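How I Make Steamed Buns on a Weeknight

I started making these in March, when our heat was out and standing over a steamer seemed like the best place in the apartment to be. My friend Nabila talked me through the first batch over the phone. It was a mess! The second one we ate in one sitting, so I wrote everything down, and I've been fiddling with it ever since.

What you need for 8 buns:

2 1/2 cups all-purpose flour
1 teaspoon instant yeast
2 tablespoons sugar
1 teaspoon baking powder
3/4 cup warm milk, plus a splash more if the dough feels stiff
1 tablespoon neutral oil

Stir the dry stuff together in a big bowl, pour in the milk and oil, and mix with chopsticks or a fork until it goes shaggy. Then knead. I give it a good ten minutes by hand (I put a podcast on), and you want it smooth, like an earlobe. If it sticks to the counter, dust on a little flour, but go easy. Too much and you get a bun that could break a window.

Cover the bowl and leave it somewhere warm until it doubles. In my kitchen that's an hour, longer in winter. I used to put it in the oven with the light on until Edileuza preheated the oven for a pizza one Thursday. Now there's a sticky note.

Punch it down, knead it again for a couple of minutes to get the bubbles out, and cut it into 8 pieces. Pull the edges of each piece underneath and roll it under your cupped hand till the top is tight. Then let them sit under a towel for another 20 minutes. Please don't skip this one — I have, and they came out like hockey pucks.
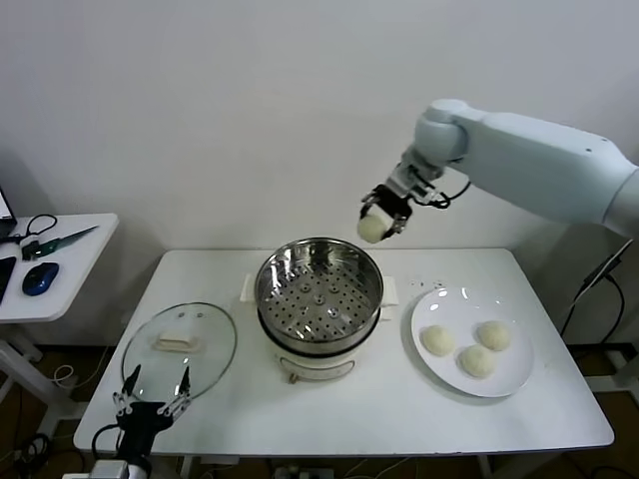
Leave a good inch between buns, more if you can, and do two rounds if they don't all fit. They puff up a lot, and two that touch will tear when you pull them apart. I put a square of parchment under each one. Cabbage leaves work too, and then you get to eat the cabbage.

Start with water that's already steaming, put the lid on, and set a timer for 12 minutes. Don't peek! When the timer goes off, turn off the heat and wait five more minutes before you crack the lid, otherwise they can wrinkle up on you.

Leftovers go in the freezer once they're cool, in a zip bag. Steam them from frozen for 8 minutes, or wrap one in a damp paper towel and microwave it for 40 seconds if you're late for work.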